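March
Corinne Marchetti

4. Radio listening in homes that already stream

4.1 Who took part

The postal survey described in Section 3 went to 2,000 addresses, split evenly between Plarkell and the villages on the Dremholm side of the river. It told us how many homes still had a working radio and how many paid for a music service, but it said little about how the two were used in the same day. For that we asked 15 households to keep a listening diary. All of them had a paid streaming subscription and at least one radio, counting car radios and smart speakers on which a station had been set up.

The diaries were on paper. We had planned to use a phone app, and a version was tried with staff, but people tended to fill it in only when their phone was already in their hand. As a good part of radio listening takes place with the phone in another room, this would have left out the very thing we wanted to record. The paper sheets had one line per period of listening, with columns for start time, source, room, who was present and what else was being done. A period ended when the sound was switched off or changed to a different source. Changing from one station to another did not end a period, and neither did skipping tracks.

The sheets gave us 500 entries that were complete enough to code. Entries without a source were dropped. Where the start time was missing but the entry stood between two others that had times, we kept it and placed it in the gap. Entries for television were removed even when the channel was carrying a radio station, a decision we would probably not repeat, as two older couples in Dremholm listened in this way every evening and their totals look low as a result.

4.2 Radio in the morning, streaming later

In nearly all the diaries, the first source of the day was radio. The usual reasons in the notes column were the time checks, the weather and the road news. Music was mentioned less often, though most of the stations named play music between seven and nine. One entry reads only "to know if it is ten to". Several people wrote that they could tell how late they were by which item was on, and did not need to look at a clock.

Streaming took over in the late morning in homes where someone was in during the day, and after the evening meal in the others. It was more often started for a particular task. Cooking, exercise and homework each had their own playlists in some homes, and these playlists were changed very little. One parent in Plarkell had used the same cooking playlist since before the younger child was born, and described new songs on it as a mistake. This fits badly with the picture of streaming as a way to find music, at least for this group. When people in the diaries wrote down the name of a song they had not known before, the source was usually a radio station or another person.

We had expected a clear split by age and did not find one. The teenagers heard a lot of radio, mainly because they were in the kitchen or the car while it was on. They did not choose it, and in the interviews most said that they did not listen to radio at all, even when their own family's sheets showed them present. Earlier surveys that ask people only what they listen to may be missing a large share of this kind of hearing. Our own postal survey has the same weakness.

4.3 Who chooses

The question of who controls the sound came up in every interview without our asking. With a radio, the usual rule was that the set stayed on the station it was on, and changing it needed a word to the others. With streaming, the person whose phone was connected was in charge until they left the room. This caused trouble in larger households. In one home the music stopped each time the father took a call, and the family had gone back to the radio at mealtimes for that reason alone.

Shared accounts brought a second kind of problem. Four families used a single login for everybody, and the suggestions offered to the adults were filled with children's songs. None of them had paid for the family plan. One mother kept a local station, Hadutia, on in the car so that the account would "calm down" between school runs. She did not know whether this had any effect, and we had no means of checking it.

The tenants in the one shared house we studied, on D'Amico Road in Plarkell, had a written rule for the sitting room. Before eight in the evening anyone could put on what they liked. After that it was the radio, at low volume, or nothing. The rule was older than any of the present tenants, and none of them could say who had written it.

4.4 Rooms and sets

The kitchen had the most entries of any room, followed by the car. Bedrooms came third, almost wholly through headphones. Living rooms were lower than we expected, and in most homes the good loudspeakers were in the living room. Three households owned a full hi-fi system that did not appear once in their sheets. Asked about this, the owners said that it took too long to switch on, or that a cable was missing. The sets that were used most were small, cheap and close to a worktop or sink.

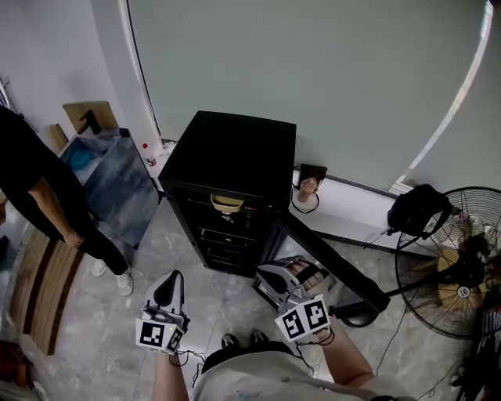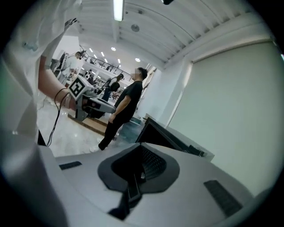 Figure 3. First picture: a small black cabinet with a glass front door, and two hand-held grippers. Second picture: the pale grey body of the right-hand gripper.

4.5 Limits of the diary data

The sample is small and the households chose to take part, so they are likely to be more interested in music than their neighbours. Only homes with both radio and streaming were included. We can say nothing here about people who have given up one or the other, who made up a fair part of the postal replies.

One adult filled in the sheet in most homes. That person's own listening is recorded more fully than anyone else's, and headphone use by others is surely under-reported. The Dremholm diaries were also kept during the school holidays, while those in Plarkell were not. We have therefore avoided comparing the two places hour by hour. Weekend entries are less affected and are used in Section 5, which deals with car journeys.

Related items

Counting radios: notes on a postal survey
Shared logins and whose music it is
The kitchen set: portable radios in Plarkell homes
Local stations and the school run
Paper diaries or phone diaries for listening research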